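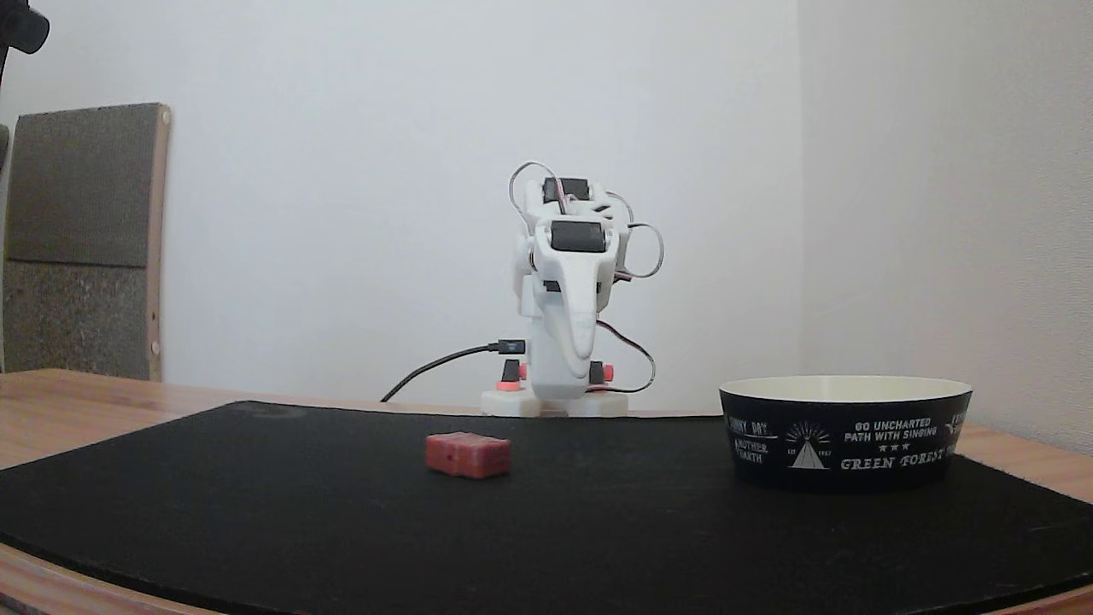
Prelska (the company)

Prelska is a small novelty company that makes wind-up music boxes with the wrong songs in them. You open a dainty little box expecting a lullaby and you get a polka, or a used-car jingle, or the sound of a plucked comb doing its best with a drum solo. I've been collecting them for years, so I volunteered to write this entry for the wiki, and I'll try to keep my opinions in the parentheses (no promises).

Origins

The company was started by Jayson Yap and Åsmund Moen, who met while working at Solmont, a greeting card distributor. Yap was in sales and Moen repaired the card racks. The story they both tell is that Moen bought his niece a music box at a flea market, wound it up at the birthday party, and found that somebody had swapped the mechanism for one that played a funeral march. The kids loved it. The grandmother asked where she could get one.

They put in their own savings and made 80 boxes the first September, all by hand in Yap's garage, all playing the same tuba waltz. Yap drove them to a craft fair in the back of a station wagon and sold 22. He's told interviewers he thought that was a disaster and Moen thought it was the best day of his life, and they argued about it the whole drive home. The rest went to a gift shop called Tetteh, which took them on consignment and called back before the end of the month asking for more.

The name

Prelska doesn't mean anything. Moen wanted something that sounded like a very old, very serious maker of clocks, and he kept saying made-up words at the dinner table until his wife stopped laughing at one. Yap had been pushing for "Wrong Box," and I still think that's a better name, but it was already taken by then.

Products

The standard box is the one most people know: painted lid, brass key, about the size of a stick of butter. The tune is never printed on the outside. Collectors call opening a new one "taking your medicine," and there's a whole etiquette about not spoiling it for other people in the store.

The Wukum came next and it's the one that made them some real money. It's a bigger box with a little figure that turns while the music plays, except the figure turns at a speed that has nothing to do with the tune. Mine goes around so slowly during a very fast march that guests think it's broken. Early ones had a weak spring and tended to quit halfway through (if yours has a round key instead of a heart-shaped one, it's an early one, so go easy on it).

There was also a short-lived alarm clock. I've only ever seen two and neither of them kept time.

The catalog had 337 tunes in it the last time the company put out a full list, on April 22, 2015. A few of those are the same song in a different key, which started a pretty heated thread on the collectors' forum. I was in that thread and I'm not proud of all of it.

How the business works

Prelska has stayed small on purpose. Yap handles the stores and Moen picks the music, and neither gets a vote on the other's half. Most sales go through gift shops and museum stores, with a big bump before the holidays. They turned down an offer from Solmont, their old employer, to put the mechanisms inside greeting cards. Moen said a box should have a lid you can shut. Yap, from what I've read, would have taken the deal — he brings it up a lot.

Returns are a funny subject. The company takes back any box with a broken mechanism but won't swap one just because you hate the song. You have 30 days to trade it with another customer through their mailing list, though, and that list is how I met half the people I know in this hobby.

Collecting

The garage boxes are the ones everybody wants. Look for a pencil number under the felt and a slightly crooked hinge. Boxes with the Tetteh sticker still on the bottom go for more, and please don't peel it off to clean under it!

See also: Music box, Practical joke device, Wukum (figure box)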